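Notizen zum Vortrag »Der Kostenvoranschlag und was danach kommt«

Herzlich willkommen, schön, dass Sie bei diesem Wetter gekommen sind! Kurz vorstellen, nicht länger als 2 Minuten, auch wenn es mir schwerfällt. Dank an Mireille Marty für die Einladung und für den Kaffee hinten im Raum.

Einstieg mit der Frage ins Publikum: Wer von Ihnen hat schon einmal eine Küche oder ein Bad umbauen lassen? Hände oben lassen, bitte. Und bei wem stand auf der Schlussrechnung dieselbe Summe wie auf dem ersten Angebot? (Pause, lachen lassen.)

Dann meine eigene Küche. Im November kam das Angebot der Firma Brunet, vier Seiten, sauber getippt, und ich habe, wie man das so macht, zuerst auf die letzte Zeile geschaut. Den Rest habe ich am Abend gelesen — mit einem Glas Wein, und das war gut so. Die Entsorgung der alten Schränke fehlte nämlich, die Elektrik stand nur als »nach Aufwand« da, und für die Fliesen war ein Platzhalter eingesetzt, mit dem man vielleicht eine Gästetoilette hinbekommt.

Évan Brunet hat sich dann einen ganzen Vormittag zu mir gesetzt, und wir sind jede Position durchgegangen. Am Ende kamen 3.960 Euro dazu. Hat wehgetan, aber ich wusste es vor dem ersten Hammerschlag und konnte noch überlegen, ob die teure Arbeitsplatte wirklich sein muss. (Sie musste nicht. Ich vermisse sie trotzdem ein bisschen.)

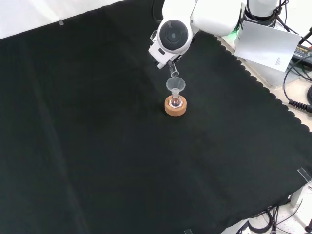
Reagenzglas im Greifer über schwarzem Stoff

Jetzt zum Praktischen, hier langsamer sprechen. Lassen Sie sich bei »nach Aufwand« immer den Stundensatz und eine Obergrenze hinschreiben. Fragen Sie, wer den Schutt wegbringt und wer den Boden im Flur abdeckt. Und Nachträge bitte nur schriftlich, auch wenn man sich duzt und der Handwerker ein furchtbar netter Mensch ist — eine kurze Mail am selben Abend reicht völlig.

Zur Anzahlung: Bei mir wollte ein anderer Betrieb 50 Prozent vorab, noch ohne Termin. Ich habe freundlich abgelehnt und würde es wieder tun. Zahlungen nach Baufortschritt ansprechen, Nachfragen dazu gleich zulassen.

Falls die Zeit knapp wird, den Teil über die Lieferzeiten weglassen. Die Vorlage für den Angebotsvergleich liegt am Ausgang, bitte eine pro Haushalt mitnehmen. Danach Fragen, und ich bleibe gern noch, bis abgeschlossen wird.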